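## 3. Drying and storing crockery

After the survey in the shared kitchens at Cullness, we decided to look at one step of washing up in more detail: what happens to plates between the sink and the cupboard. Most of the complaints we collected were about this stage. People left plates stacked flat on the draining board, the bottom ones stayed wet, and the next person either dried them with a used tea towel or put them away damp.

Our budget for the whole project was 2,000 rupees, so we kept to racks that can be bought in an ordinary shop. We compared three types: a wire basket, a folding wooden rack and a long, low plastic rack with upright supports. The wire basket was already in the Swati block kitchen. The other two were bought for the project in September.

### 3.1 Method

Each rack was loaded with plates straight from the rinsing bowl and left for 55 minutes with the window shut. We then wiped each plate with a dry paper towel and recorded whether the towel picked up any water. Every load was repeated 3 times. The plates were a mixed set borrowed from the kitchen, so they were not all the same weight or shape. We used them anyway as this is what the racks have to cope with in normal use.

Spacing was the main thing we changed. In the "close" loads a plate went in every slot. In the "wide" loads we left free slots between one plate and the next.
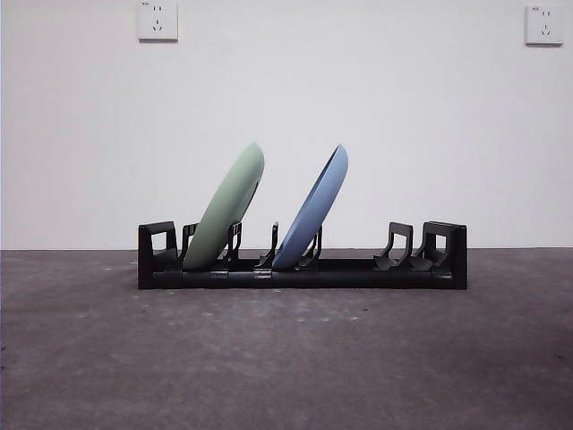

*Figure 4. Plastic rack with a green and a blue plate, wide spacing.*

With wide spacing, plates in the plastic rack stand at a slant with a clear gap between them. The lower edge sits down in the base and the upper part rises well above the supports, so most of the plate is open to the air. The lean is a drawback when the rack is full. A plate needs more room along the rack than its thickness suggests, and deep plates touched the one beside them in the close loads.

### 3.2 Results

The plastic rack gave dry towels in all the wide loads. In the close loads the towel was damp on the lower rim, where water had collected in the base. The wooden rack did slightly worse, mainly at the points where the plate rests on the bars. The wire basket was the slowest in every load - plates slid together at one side and had to be set straight by hand.

### 3.3 Discussion

A small rack is fine for one or two people but the Swati kitchen is shared by a whole corridor. If plates are spaced widely, one rack will not hold a full evening's washing up. We suggest two plastic racks placed end to end, emptied before breakfast. The base should be rinsed out once a week.

We did not test cups or pans. We also did not measure the humidity of the room, and this probably affected the later loads.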